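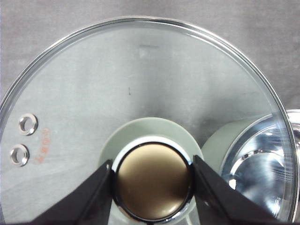 Medidor de consumo enchufable Baten: prueba en cocina doméstica

Categoría: instrumentación básica
Autor: Relu Pop
Revisión técnica: Chrysoula Stergiou

El Baten es un medidor de consumo que se intercala entre la toma de pared y el aparato. Muestra potencia activa, tensión, corriente, factor de potencia y energía acumulada. Se vende como unidad suelta, sin aplicación móvil ni conexión inalámbrica. La muestra probada se compró en una tienda de Wimdale a precio normal y se ha usado durante varios meses en una cocina pequeña, con un solo circuito de enchufes para todos los aparatos de encimera.

Construcción

La carcasa es de plástico blanco, cerrada con tornillos de cabeza triangular. El cuerpo sobresale bastante de la pared y en una toma doble invade parte del hueco contiguo: un enchufe plano cabe al lado, un transformador no. La toma hembra sujeta bien la clavija y no ha cogido holgura. Los botones son de goma, con recorrido corto, y hay que pulsarlos con la uña. El de puesta a cero está hundido y requiere un clip.

La pantalla no tiene retroiluminación. De frente y a la altura de los ojos se lee sin dificultad; por debajo de la encimera, con el ángulo habitual de un enchufe de zócalo, los segmentos se desvanecen. Para trabajar en esa posición conviene un alargador corto de sección suficiente, con el medidor apoyado boca arriba. Es el montaje que se empleó en casi toda la prueba.

Método

Se tomó como referencia un analizador de banco Karamanlidis, prestado por Mizanur Karunaratne y con certificado de calibración vigente. Ambos instrumentos se conectaron en serie, con el de referencia aguas arriba, y se descontó el autoconsumo del Baten. Cada carga se dejó estabilizar antes de anotar la lectura. No se hicieron ensayos de sobrecarga ni de aislamiento, y la carcasa no se abrió hasta el final.

Cargas resistivas

Son el caso fácil. Con un hervidor de 2.000 W nominales la diferencia respecto a la referencia quedó dentro de la resolución de la pantalla. Con una olla eléctrica pequeña, de las de tapa de vidrio, el Baten marcó 1.070 W en régimen continuo y el analizador dio prácticamente el mismo valor. En la posición baja la olla trabaja por ciclos de encendido y apagado, y la lectura instantánea pierde utilidad: hay que ir a la energía acumulada y dividir por el tiempo. El manual no lo explica. 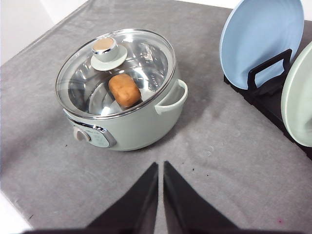 Última modificación de esta página: julio

Cargas con electrónica

La precisión empeora con fuentes conmutadas, sobre todo a potencias bajas. El cargador de un portátil dio lecturas coherentes mientras la batería estaba descargada. Al acercarse a la carga completa, el factor de potencia indicado empezó a oscilar y la potencia activa quedó por debajo de la referencia. Con un frigorífico de compresor variable el comportamiento fue aceptable en marcha y dudoso en reposo.

El umbral inferior merece un comentario aparte. Por debajo de unos 4 W, el Baten muestra cero de forma intermitente y deja de acumular energía durante esos intervalos. Quien busque medir el consumo en espera de un microondas o de un televisor obtendrá un total inferior al real. La caja anuncia «detección de consumos fantasma» -- la función existe, pero en ese rango la cifra sirve como indicio y poco más.

Velocidad de respuesta

La pantalla se refresca despacio. El pico de arranque de un compresor no aparece nunca, y el registro de potencia máxima tampoco lo recoge, porque usa las mismas muestras que la pantalla. Para dimensionar un inversor o una protección hace falta otro instrumento. El modelo equivalente de Kultetti, que tuvimos en préstamo unas semanas, refresca con más rapidez y sí captura una parte del arranque, aunque su registro se borra al cortar la corriente.

Memoria y cálculo de coste

El Baten conserva los datos sin alimentación gracias a una pila de botón soldada. La retención ha sido correcta en todos los cortes, voluntarios o no. Que esté soldada es el defecto de diseño más serio del aparato: cuando se agote, el usuario medio no podrá cambiarla. Gheorghița Ursu, que revisó la placa con nosotros, confirmó que la sustitución es posible con un soldador fino, pero las pistas son delgadas y la pila queda junto a un condensador.

El cálculo de coste admite una tarifa única. No hay discriminación horaria, de modo que en un contrato con periodos el importe mostrado carece de valor. Recomendamos dejar la tarifa sin programar y anotar solo los kilovatios hora. La introducción del precio, además, obliga a recorrer los dígitos de uno en uno y en un solo sentido; si se pasa la cifra hay que dar la vuelta completa.

Registro prolongado

Se dejó el medidor en el frigorífico durante 300 horas seguidas, con el analizador en paralelo de lectura. La desviación en energía acumulada fue pequeña y siempre por defecto, lo que encaja con las pérdidas observadas en reposo. El contador de tiempo, en cambio, se adelantó de forma apreciable. Para calcular medias es preferible apuntar la hora de inicio y fin con un reloj externo.

La temperatura de la carcasa, con el hervidor en ciclos repetidos, subió de forma perceptible al tacto en la zona de los contactos. Sin olor ni decoloración. Aun así, no lo dejaríamos de forma permanente en un radiador.

Valoración

A favor: lectura fiable en cargas resistivas, retención de datos, contactos firmes.
En contra: pila soldada, pantalla sin luz, umbral inferior deficiente, tarifa única.

Adecuado para comparar electrodomésticos de cocina entre sí y para detectar un frigorífico que consume de más. Inadecuado para consumos en espera y para transitorios. Si la diferencia de precio con el Kultetti es reducida y no importa perder el registro al desenchufar, preferimos el segundo.

Corrección: Cyprian Sikora nos indica que las unidades recientes del Baten llevan la puesta a cero en un botón normal. No hemos podido comprobarlo en nuestra muestra.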